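Tips for a Home Server That Lives in the Closet

I love my little Brorkemville closet server, and it taught me loads about software!

Write your backup script first, before you install anything fun. Mine keeps 11 copies and runs at 2 in the morning.

Put Teso on port 3000 and jot the number down somewhere. You will forget it, I promise!
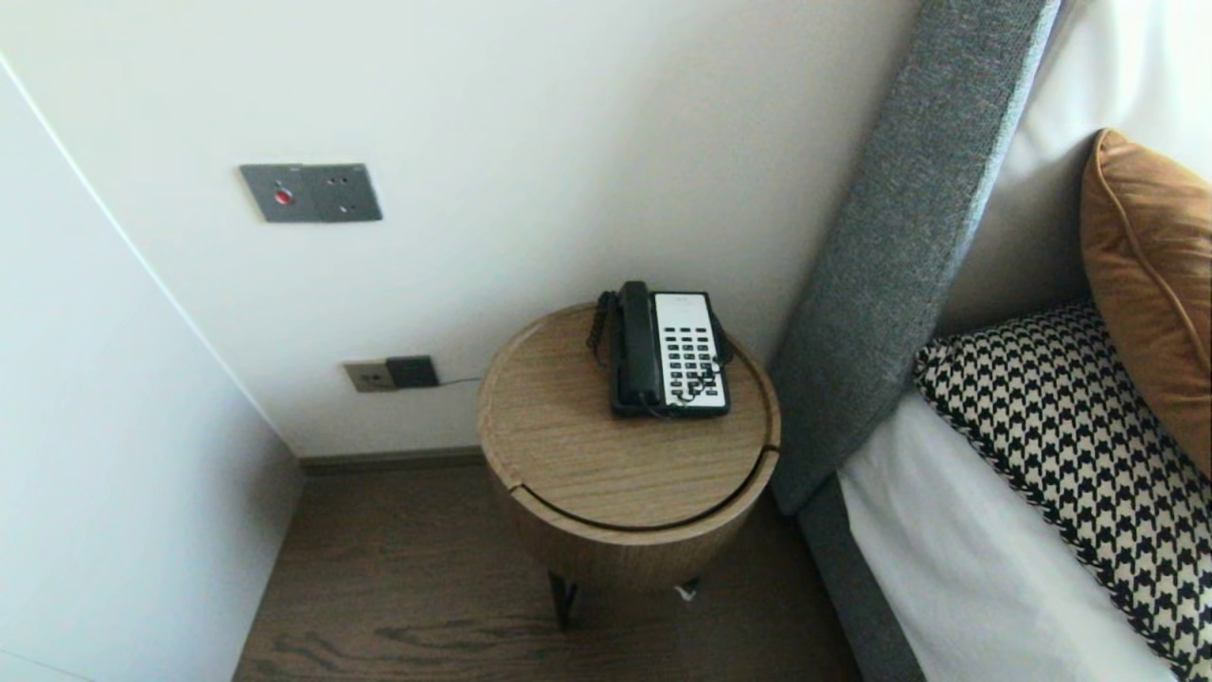
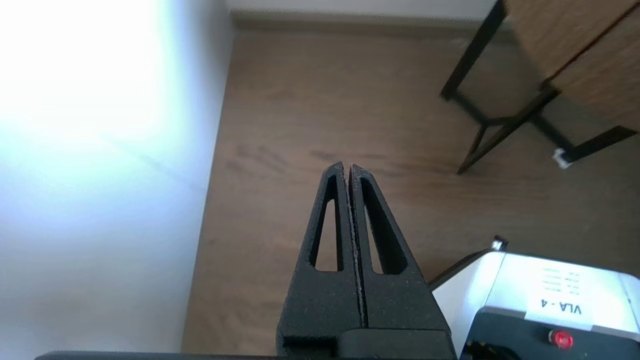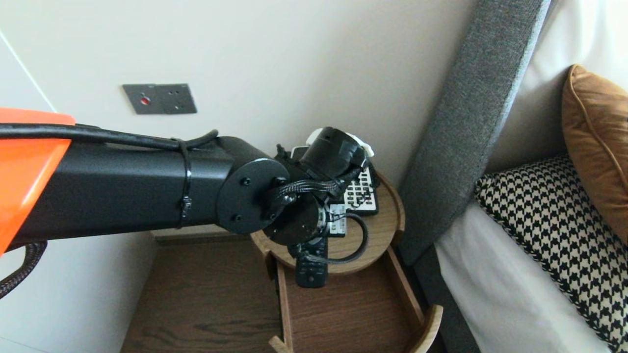 A reader wrote in to say that log files filled the whole disk by February, and that deleting anything older than 30 days fixed it. Great tip, so I added that to my script too (one line!).

Oh, and test a restore now and then. Pick any old file, bring it back, and open it to check that it reads fine.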